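**Reviewing the Lomeck Stemholm two-arm kit**
Project report, Prostberg, 2018-04-08

When we were asked to choose a product to review for our automation module, I went for the Stemholm kit from Lomeck, mostly because I had been reading its handbook for pleasure (I know, I know) and wanted to find out if a pair of arms could be lived with by people who are still learning. The kit comes as two arms, two grippers, the small control boards and a handbook of 26 pages, and I am happy to say that the handbook is a kind one. It takes you through the bolting down slowly, and it has a whole page on cable loops, which I skipped the first time and then went back to rather sheepishly. 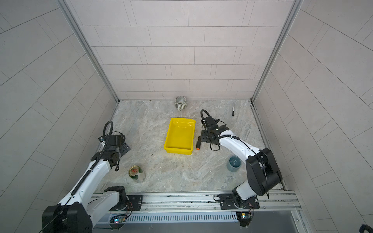 Sanne Cuypers felt I was being too generous to the handbook, and told me that a beginner would be lost by the wiring chapter, where the drawings shrink and the part names change halfway down the page. She has a point, and I have marked the kit down for it.

Assembly took us 9 hours spread over March, with plenty of tea. The worst part was getting the two arms to agree on where the middle of the work surface was – you set each one up separately, and a small error in either makes them politely miss each other. I would dearly like Lomeck to add a shared set-up routine.

The grippers were a much happier story. They are plain two-fingered things and they open wide. 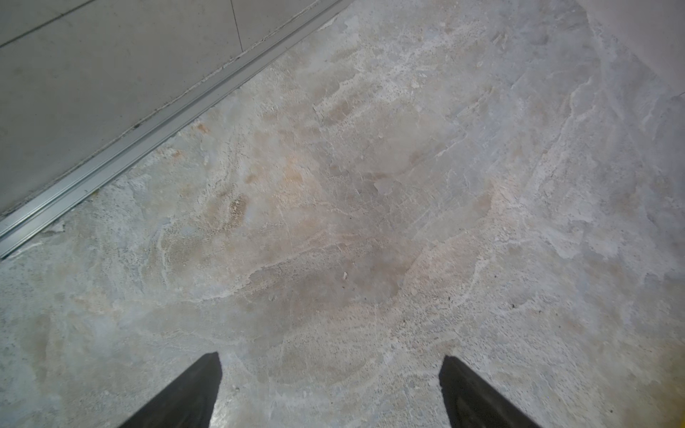

Closing speed can be changed in the settings, and we ended up with 500 for anything made of glass or pottery and 700 for everything else. The handbook doesn't say what the units are, so please treat those as numbers from a menu and nothing grander. Changing them takes a moment and the arm remembers them after a restart, which I was very grateful for.

Our main task was tidying: pick up a tool, put it in the tray, move on to the next thing.

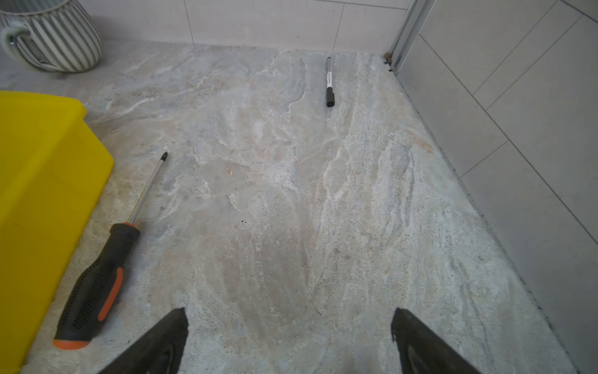
Planning the order of the picks taught me more than the programming did. My first idea was simply to work from left to right, and that falls apart as soon as you think about how far the arm has to stretch. The screwdriver lies right alongside the yellow tray, so it is a short lift and a short drop, whereas the marker is away towards the back wall and wants a much longer reach. I now sort by distance from the tray and let the nearer arm go first. It is a simple rule, and I dare say a better one exists, but I could explain it to the rest of the group in one breath.

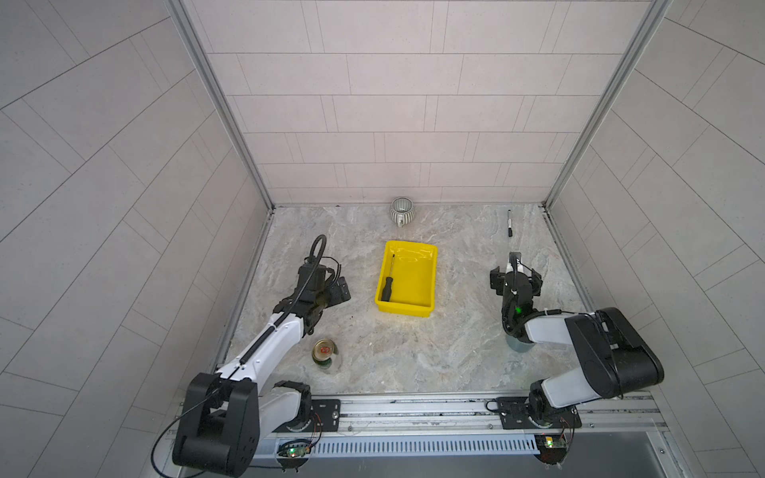
Prins would have liked a proper comparison with a one-arm kit before I recommended anything, and asked how much of the tidying really needs two. I think that is fair. For small tools a single arm would manage nicely, if more slowly, and the second one earns its keep when the objects are spread out on both sides.

So my recommendation is a warm yes for a group with a term to spend on it, and a more careful one for anybody working alone. The wiring chapter needs redrawing and the units need printing in the menu. I have written to Lomeck about both, and will add their answer to the appendix if it reaches me before the marking does.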